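Did Prices Go Up Because Costs Did? A Look at Two Household Brands
Term project report, Economics and the Media
Ville Manninen

1. The question

Every company that raised prices in the last few years gave the same explanation: our costs went up, so yours have to. I wanted to check that claim against something smaller than the whole economy, where the talking points get fuzzy fast. I picked two makers of everyday household goods, Bosteo and Kalitz, and compared what they told shoppers with what they told their own shareholders.

2. What I collected

I wrote down shelf prices for 38 products at the Hirvonen store near campus, then matched them to old flyers the store keeps in a binder by the service desk. Soap, dish liquid, paper towels, trash bags, that kind of thing. I also read the annual reports of both companies and as many news segments on inflation as I could stand.

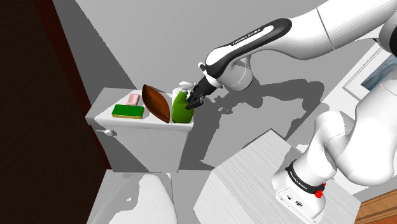

The flyers are not a great source. They list sale items more often than regular ones, so the "before" price is probably too low in places. I threw out the products where I could only find a sale price, and I still don't fully trust what was left.

3. What the companies said

Bosteo blamed shipping and plastic. Kalitz blamed shipping, plastic and wages. Both used the phrase "difficult but necessary," which made me wonder who writes these things. In the letter to shareholders, Kalitz told a happier story: margins had improved for 3 years in a row. If higher costs were simply being passed along, I would expect margins to hold steady or shrink. Bosteo's margins did shrink a little, so the two cases don't match, and I can't pretend they do.

The TV coverage was worse than the letters. One side said greed, the other said government spending, and both had picked their answer before the first guest sat down. A guest from the consulting firm Prorkau said 70 percent of the increases were "justified by inputs." I looked for the study behind that number and found a press release — no method, no data.

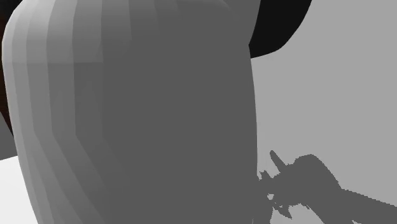 4. What I can and can't say

I think Kalitz raised prices by more than its costs required. I can't prove it from a binder of flyers and a shareholder letter. Margins can also rise when a company drops its cheap products or closes a plant, and Kalitz did close one in June. The report doesn't separate these effects, and my email asking about it got an automatic reply.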